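Erdale Packaging Trial: Interim Report, June

Insert fit and repacking

The grant pays for 50 of the molded inserts, and 40 have been tried so far. Henel told us the oval cavity would make repacking obvious to anyone. I am not convinced. Testers found the cavity fast enough – it was the loose pieces that slowed them down, and the long foam bar most of all. It ends up on the inside of the lid while people decide where it belongs.

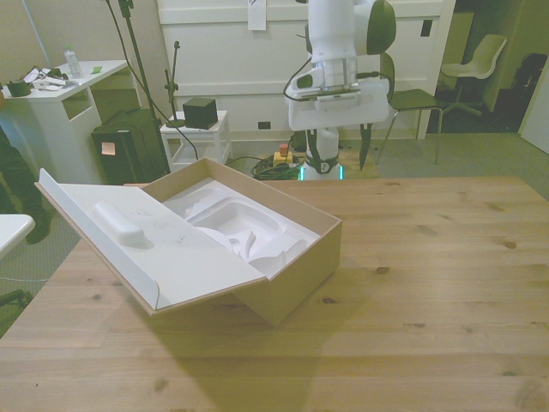
Costs

We have spent $577 of the packaging line, with $146 still owed to Vorside for cartons. Henel wants to order the full run now. I would hold off until the last ten inserts are done. A printed diagram inside the lid might fix the problem, but that is a guess and we have no numbers behind it yet.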